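Can a Machine Do My Chores Yet?
Speaker notes, Sistville library evening talk, February

OPENING (keep it loose, let people sit down)

Hi everybody! Quick show of hands: who did a load of laundry today? Who folded it? Right, fewer hands. That gap is my whole talk.

I've been writing about home and shop gadgets for six years, and the question I get at every dinner is "so when do I get one that does the dishes?" I used to say soon. I've gotten more careful.

(Water. Check the clicker is on.)

WHAT THEY'RE ALREADY GOOD AT

Start with the good news, people need it. Floors: done, more or less. My robot vacuum is a Palomino, it has eaten two phone chargers, and I'd still buy it again tomorrow. Mowing, pretty good if your yard is flat (mine isn't, tell the ditch story if they're laughing).

On the shop floor it's better still. I spent a day at Gonico, they make cabinet hardware, and they have an arm that takes hinges off a belt and drops them in boxes all shift long. Same hinge, same belt, same box. I stood there way too long watching it, it's like looking at a fish tank.

But ask that arm to pick up the rag somebody left on the belt and it stops and blinks a light. Then a person walks over.

WHY THE RAG IS HARDER THAN THE HINGE

Slow down in this part, it's the one people ask about afterward.

A hinge is the same shape every time you see it. A rag, a sock, a sheet of tissue paper, a bread bag: those have a new shape every time you touch them. You grab a corner and the rest goes someplace you didn't plan. We do this without looking. I can pull a T-shirt out of the dryer while yelling at the dog.

(Do the napkin bit. Crumple, drop, pick up with two fingers. Then try it with the oven mitts on. Let it flop, they love the oven mitts.)

Oven mitts are pretty close to how a lot of these hands feel the world, as far as I can tell. Some have touch sensors now and they help, but the folks I talk to all say the same thing, that feeling a slip and fixing it in time are two separate jobs.

THE FINGERS

Next slide. Leave it up and don't talk for a second.

So these are the fingers, up close. Four of them, silver at the joints and black rubbery pads on the ends, and look what's right beside them: a crumpled white sheet, paper or thin cloth, I honestly go back and forth, with some light wood partly under it. You and I would pinch that sheet by an edge and be done. For a hand like this you have to decide which edge, how hard to squeeze, and how to get the sheet without bumping the wood. I could talk for an hour about that one sheet. (I won't. Promise them I won't.)

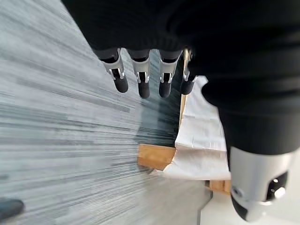 WHAT I'D PAY FOR TODAY

Okay, money. Somebody always asks, so get there first.

Vacuum, yes. Window washer, only if you have big plain windows. The Wosto countertop thing that stirs your sauce, $500, I borrowed one and it stirs fine, but I still chopped everything and I still washed it, and the washing took me 23 minutes. Chopping and washing were the chores! Stirring was the part I liked!

Laundry folding, no. I've watched a lot of folding demos. Ask how long the towel took, and ask who laid it flat first.

For people with small shops: if your parts are all alike and they show up in the same spot, go get a quote. If your bench looks like mine, wait.

WRAP AND QUESTIONS

My guess, and it's a guess: we'll see decent tidying before we see decent folding. Toys in a bin can land any way they want. A shirt can't.

Leave the fingers slide up during questions. Handouts are on the table by the door, and we need to be out by 8:30, so stack your chair if you can.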